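Notes on Moving a Household Archive to Clorwood

The decision to consolidate our family papers was made in February, following the closure of the Haugen storage facility. The holdings consisted of 32 boxes, most of them unlabeled, containing letters, receipts, school reports and a large quantity of seed catalogs. An inventory was prepared before any box was opened in full.

Each item was assigned to one of two groups. Correspondence was retained without exception. Household bills were retained only where they carried a handwritten note – a rule that proved harder to apply than expected, as my grandmother wrote on nearly everything.

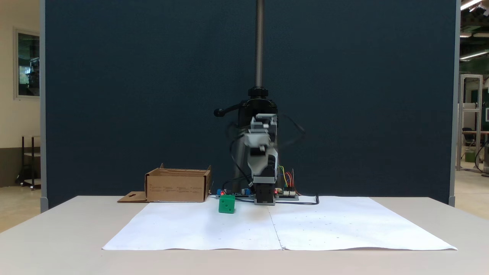

The letters were then placed in date order. Of the 503 letters on the final list, 108 bore no date at all and were filed according to the return address. Those sent from Vamari were kept together, as the family lived there for only two winters.

Acid-free folders were purchased in packs of 100. Readers planning a similar project are advised to order the folders and the boxes from the same supplier. Ours were not, and the folders stand slightly too tall for the lids to close.

The seed catalogs remain under review. Offers from gardeners with an interest in old varieties of bean will be considered.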